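We use cookies to improve your reading experience. By continuing to browse you agree to our cookie policy.

The Box

Shona Donnelly inherited a box from the office in January, along with a stapler and most of the blame for the Brumanside account.

The box was black and it had no lid. Lowri Morris, who had sat at the next desk for eight years and had opinions about storage, said that a box with no lid was a tray with ambitions. Shona said she liked it. She had not liked it until that moment, but Lowri had a way of driving people into positions.

It lived first on the windowsill, where it collected two pens and a bus ticket to Plukine. Then it went to the top of the filing cabinet, where it collected the things people put on top of filing cabinets when they don't want to be asked about them later. By winter there was a form in it numbered 2298, which the Bular people had been ringing about, politely and then less so.

"You could empty it," said Lowri.

"I could," said Shona, and moved it to the bench. 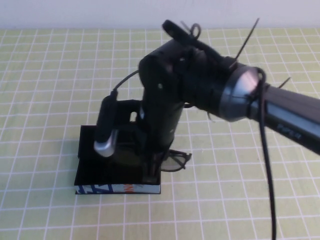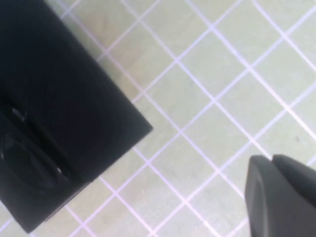 A black box on a pale grid looks like the start of a board game whose rules have been lost, and Shona found she rather enjoyed that. She turned it so the sides ran with the lines. She turned it again so they didn't. Lowri watched this over a mug of tea for what felt like most of a financial quarter.

"Is it going to stay there?"

"I'm trying it out."

"It's a box, Shona. It's not a couch."

What do you keep in a box with no lid?
Anything you'll want again before the end of the week, and nothing you'd mind a colleague reading.

That was Lowri's ruling, delivered on a yellow sticky note and signed with both initials. Under it she had added the date, 8/21/24, in case of appeal.

Shona read it standing up. Then she took out the form, the bus ticket, seven rubber bands and a birthday card for somebody called Cha, who had left before either of them started. The pens she kept. The form she walked down to the second floor herself, and was thanked for it in a tone she thought about all the way back up the stairs.

When she got to the bench there was a biscuit in the box, on a folded paper towel. Lowri was typing very hard.

"Is this yours?" said Shona.

"I'm only trying it out," said Lowri.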